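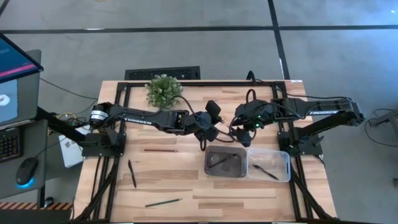
Omalcombe Pension Promises is a set of public statements by state and local politicians about teacher pensions, each one matched to what they voted for later. 968 statements so far. Put together by Leonie Diekmann and Ebere Amadi, mostly evenings, after the second contribution hike. Every statement has two sides, what was said and what was done, and the record file keeps them as a pair facing each other like the two black arms over that striped wooden tabletop, one left, one right. Don't split them. If you only load the left column you get a very flattering picture of the legislature.

Data > Public pay and pensions > Omalcombe

6 min read

## What's in it

- `statements.csv` - 968 rows, one per statement
- `votes.csv` - roll calls, joined on `bill_ref`
- `letters/` - 68 campaign letters and mailouts sent to teachers, retyped as plain text
- `notes.md` - coder disagreements, messy, read it anyway

Main columns: `speaker_id`, `office`, `medium` (letter, debate, radio, flyer), `quote`, `topic`, `later_action`, `verdict`.

## Verdicts

Four values. `kept`, `broken`, `partly`, `unclear`. We don't code for lying. Can't see inside anyone's head, and Bogdan Pascu argued us out of an `intent` column in the first month. He was right, it was a disaster to code.

`partly` is overused, we know. A promise to "protect" pensions followed by a freeze on the cost of living adjustment went in as `partly` in the early rows and `broken` in the later ones. Rows coded before the change have `rule_v = 1`. Filter on that if it matters to you.

## How it was colected

Local paper archives first, then council and legislature minutes, then the boxes people kept in their garages. Agustina Figueroa did most of the letters. She taught Year 5 for a long time and had kept everything, including the envelopes.

Two coders per row, third one breaks ties. 300 rows were recoded blind by Kerstin Reuter as a check. Her verdicts are in `recode.csv`, with her comments left as written.

Paraphrases are out. If a reporter wrote that a candidate "vowed to defend retirees" and there was no direct quote, we skipped it. That loses a lot of the older stuff.

## Known problems

- Heavy on governors and party leaders. School board candidates barely there, nobody archived their flyers.
- Winners only. Losing candidates promised things too but never got to vote.
- Radio quotes were transcribed by ear. Spelling of names is shaky.
- `later_action` stops at the end of the term the promise was made in. Somebody who kept their word for a full term and broke it in the next one is still `kept`. Leonie hates this. Open issue.
- Some bills bundled pensions with health cover, so a no vote might not be about pensions at all. Flagged `bundled = 1`, but only where we noticed.

## Please don't

Pull one row and make a meme out of it. Happened in October with a Nallolar council member whose row was `unclear` and got shared as `broken`. We had to write an apology we didn't owe. Quote the verdict, the bill and the row number together, or leave it.

## Using it

Free for any use, credit "Omalcombe Pension Promises". No login. Files are UTF-8, comma separated, dates are day first. Excel will mangle `bill_ref` into dates, import that column as text.

Corrections: open an issue with a source attached. Scan, link, photo of the flyer, whatever you've got. No source, no change, and that goes for campaign staff as well. We look at the queue Thursday nights.

## To do

- finish the Szalai county letters (half typed)
- merge `medium` values "flyer" and "leaflet", same thing
- decide on the end of term rule
- proper codebook, Kerstin has a draft somwhere

Contact: open an issue or write to Ebere Amadi | © Omalcombe Pension Promises | Back to top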